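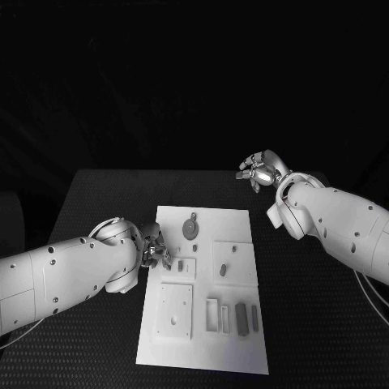 Both arms reaching toward the white board, small plate near the left hand.

Rovon cell, Saturday, second notebook. Continuing from the page with the coffee ring on it.

Goal for the day was 200 kept episodes on the parts board, all teleoperated, both arms live. Ottmar Diekmann drove until lunch and I drove after. We kept 17 fewer than that and stopped at 6:40 because my wrists were done. Running total for the board task is now 648 kept.

Setup, so I don't have to ask again:

Board is the white one, long side pointing away from the robot. Mat stays under it. Black cloth up behind the table. The corner marks for the board are on the mat in pencil and they are getting hard to read. I went over them once before starting and once after lunch. If you can't see a mark, don't guess, get the paper template from the drawer under the monitor.

Head view and both wrist views recording. Joint positions and hand commands go in the same file. Jara writes the file, Pellia checks it afterward for gaps. Pellia threw out 8 episodes for gaps in the left wrist stream, all of them in one stretch before 11. Ottmar reseated the connector and it didn't come back. I still want that cable swapped. It was the same connector in May.

Task wording for this batch, as typed into the episode header:
"pick up the part, lift clear, put it back where it was"

We went back and forth on the wording. Ottmar wanted one header per part. I wanted one for everything and a separate field for the part name. We did it my way for now, but the field is free text and I already found "oval", "oval pg" and "oval peg" in there. Needs a pick list before the next session. Ullow won't group them otherwise, it treats each spelling as its own part.

Morning notes

Slow start. The glove calibration for the left hand was off and the fingers closed before Ottmar's did. Redid it twice. The second one was fine.

The disc is easy to approach and annoying to pick up. Coming straight down with the fingers bunched, you touch the hub first and then there's nowhere for the fingers to go. Coming in from the side works if the wrist is rolled a bit. Ottmar does it without thinking about it and I don't, so his episodes and mine are going to look different on that part. I don't think that hurts. Marked the operator in the header so we can split them later if the policy comes out strange.

The thin pin is bad for everyone. We gave it a limit of three tries in one episode, then end it and mark it failed. Failed ones are kept in their own folder and don't count toward the total. Please don't delete them. I want them for the retry work.

Start poses

We had been starting every episode from the same pose, and the last training run showed why that's a problem. The policy did fine from that pose and did something close to nothing when the arms began anywhere else. So from this session on, the operator moves both arms somewhere new before pressing record. Over the board, short of it, past the far edge, one high and one low, hand open or half closed, whatever. Hands empty. Keep them off the parts.

Ottmar asked if the idle arm should be moved too. Yes. If the idle arm always sits in one spot the policy will learn the spot.

I tried having the script suggest the start pose and it picked two in a row where the forearm blocked most of the board in the head view. Turned it off. Doing it by hand is quicker and the operator can see what's blocked. Some blocking is fine and we want it in the data, but the part being picked has to be visible in at least one view at the start.

Right hand went low over the top end of the board for a group of these, left hand hanging back over the corner. That pose is awkward to hold in the gloves. Don't do more than ten minutes of it.

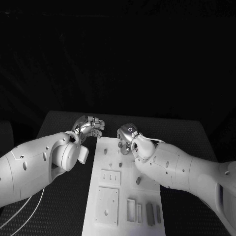 Resets

Resets take longer than the episodes do. Putting a part back by hand means reaching in under the arms, and the rule is still that the arms go to hold first and the operator says "hold" out loud. We got sloppy on this after lunch. Nothing happened, but I stopped and we did it properly for the rest.

To save time we let the put-back count as the reset when the part landed close enough. "Close enough" was Ottmar's eye and then mine, and mine is looser. Looking through the files tonight, the row of long parts wanders over the afternoon. The thin bar wanders most. That variation is probably good for training, but it wasn't planned, and the header says nominal layout. I changed the header on the afternoon files to "drifted". Morning files stay nominal.

Next time: pick a tolerance, write it on the template, and use the template every tenth episode.

The hollow parts in the row are a separate question. The wider one can be gripped by one wall or across both. Ottmar grips the wall. I go across. We have both in the data, not in equal amounts. Will ask for more of whichever is short once Ullow has counted them.

Afternoon notes

Light was steadier than last session with the blinds down. The metal fingers still throw highlights into the head view. I thought about matte tape on the fingertips again and decided against it, since we'd have to tape them for every evaluation too.

Left hand near the disc, right hand open and high: did a block of these starting at 2. Good block, hardly any failures, and the disc grasps from the side are the cleanest we have. If someone needs samples to show, take them from here.

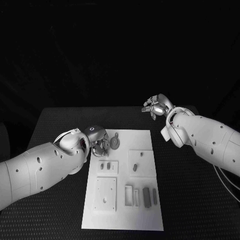

Left hand down by the disc, right hand raised past the far edge of the board.

One stop on the right arm at 3:15. Torque limit at the elbow when I pulled back too fast from a reach. Cleared it, homed, went on. The episode it happened in is marked and kept out.

Upload to Jara storage started at 7. First check by Pellia was clean for the afternoon. Haven't run the morning through a second time.

To do
Left wrist cable, new one, not the spare in the box (that's the old bad one)
Pick list for part names
Fix the spellings already in the files
Template with tolerance on it
Redraw corner marks with something that isn't pencil
Ask Ottmar for one block gripping the wide tray across both walls
Training run on nominal only, then nominal plus drifted, same seed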